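Notes from the Grammar Desk
Staff newsletter, Prurneck Language Center
11/09/2025

Reported speech: what changes in the unit and what stays

The reported speech unit in the Culby workbook has been revised for the coming term. The changes affect levels B1 and B2. Teachers of A2 groups can keep using the old sheets, which cover only "say" and "tell" with present tense statements.

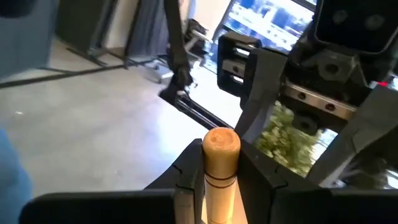
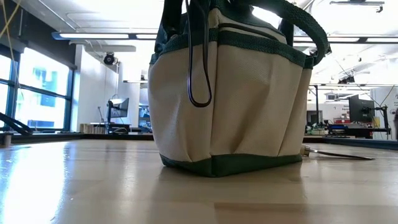
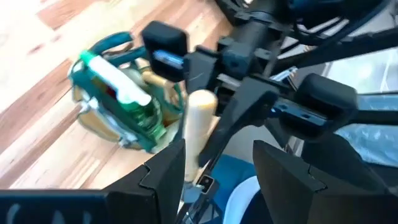
The revision started from the March placement papers. Benvinda Simões marked 134 of them and sorted the errors in the reporting task by type. Tense backshift was the smallest group. Word order in reported questions was the largest, followed by the choice between "say" and "tell". The old unit spent four pages on backshift and half a page on questions. The new one gives them equal space and moves questions to the front.

Reported questions

A reported question takes statement word order. The auxiliary does not move in front of the subject, and "do", "does" and "did" drop out.

Direct: "Where do you live?"
Reported: She asked me where I lived.
Common error: She asked me where did I live.

Yes/no questions need "if" or "whether". Both are accepted at B1. At B2, the unit adds that "whether" is used before an infinitive ("He asked whether to wait") and after a preposition ("a question about whether the office was open"). "If" is marked wrong in those two positions.

The question mark disappears as well. Learners often keep it in writing. Please correct it, but do not deduct a separate point when the word order is right.

Say and tell

"Tell" takes a person as its object. "Say" does not, and needs "to" before the person.

She told me that the train was late.
She said that the train was late.
She said to me that the train was late.

The fixed phrases (tell the truth, tell a story, tell the time) have been moved to a box on page 12. They are for recognition only at B1.

Backshift

The basic table is unchanged. Present simple goes to past simple, present perfect and past simple go to past perfect, "will" goes to "would", "can" goes to "could". Two points were unclear in the old edition.

First, backshift is optional when the reported statement is still true at the time of reporting. "He said that he lives in Conceição" and "He said that he lived in Conceição" are both correct if he has not moved. The old answer key allowed only the second. The new key gives both.

Second, "could", "would", "should" and "might" do not change. "Must" may become "had to" when it expresses obligation, or stay as it is. When it expresses a deduction, it stays: "She said it must be the wrong key."

When the reporting verb is in the present ("He says that he is tired"), there is no backshift. Exercise 6 mixes present and past reporting verbs, and weaker groups will need the first three items done on the board.

Time and place words

Nilmini Paul asked that "here", "now", "today" and "tomorrow" no longer be taught as automatic replacements. A statement made this morning and reported this afternoon keeps "today". The exercises now state when and where the report is made, so there is one defensible answer per item. Older exercises without this information have been removed, including the long matching task.

Orders and requests

The pattern is verb, person, "to" and infinitive: "The guard told us to wait." The negative is "not to": "The guard told us not to wait." "Told us to not wait" is heard often enough in speech. Do not mark it wrong in speaking tasks. In writing, ask for "not to".

"Suggest" does not follow this pattern and is the cause of many errors at B2. Accept "She suggested leaving early" and "She suggested that we leave early". Do not accept "She suggested us to leave early".

Word counts and files

The graded reading for B1 is now 395 words, down from 700. It is an interview followed by a short news report of the same interview, and learners underline each change between the two. The B2 text stays at just over 1,000 words.

Both readings and the new answer key are in the Simer folder under Reported Speech, Version 3. Version 2 will remain there until the end of term for groups that have already started it. Please do not mix pages from the two versions, as the exercise numbers differ from page 5 onward.

Corrections to the key should go to Benvinda, with the page and item number in the subject line. The unit on relative clauses is next for revision.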